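Hazy patches on varnished dining table — polish or strip?

jhollis
Posted February 20, 2022
We bought a second-hand timber table with a glossy finish and a lot of swirly grain. In daylight it looks fine. Under the kitchen light there are smudges and streaks that come back an hour after I wipe them. I've tried a damp microfibre and the spray polish that came with it (Nirilwood, half a bottle left).

Before anyone asks, it doesn't get hard use. Mostly it's where the shopping gets sorted and where the tea things end up.
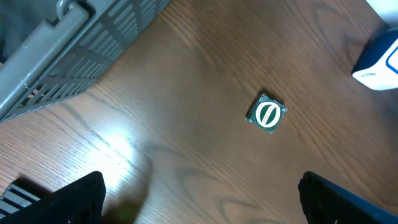 The streaks show up worst near the glare, and if you stand on the other side of the table you can't find them at all. My partner says leave it. I'd like to know if it's the varnish or something sitting on top.

furnival_l
Something on top. Spray polish builds up. Wash it with warm water and a small squirt of dish soap, wring the cloth right out, dry it straight away. Do that twice before you spend any money.

Rigo13
Disagree, sort of. Soap didn't touch mine. I used mineral turps on a rag and the cloth came up grey-brown. Try it underneath first and open a window.

furnival_l
Turps is fine on old polyurethane. She doesn't know what the finish is yet. If it's shellac I'd be careful with anything stronger than soap.

Y Bunting
Is the basket plastic? I'd put felt dots under it. Mine had a rough seam on the bottom and it left a set of fine scratches that I took for smears for months.

jhollis
Yes, grey plastic with a handle. I'll turn it over and check. No idea on the finish, the seller said "varnish" and that was it.

HywelH
Please don't strip it. I took mine back with 100 grit and lost the colour completely, then paid $1260 to have it redone. The streaks had never bothered anyone but me.

Rigo13
Nobody said strip it, Hywel.

HywelH
It's in the title.

jhollis
Fair enough. Did the soap wash twice and the cloth was filthy both times. The streaks are fainter but there's still a cloudy bit at one end. Will try turps underneath on the weekend.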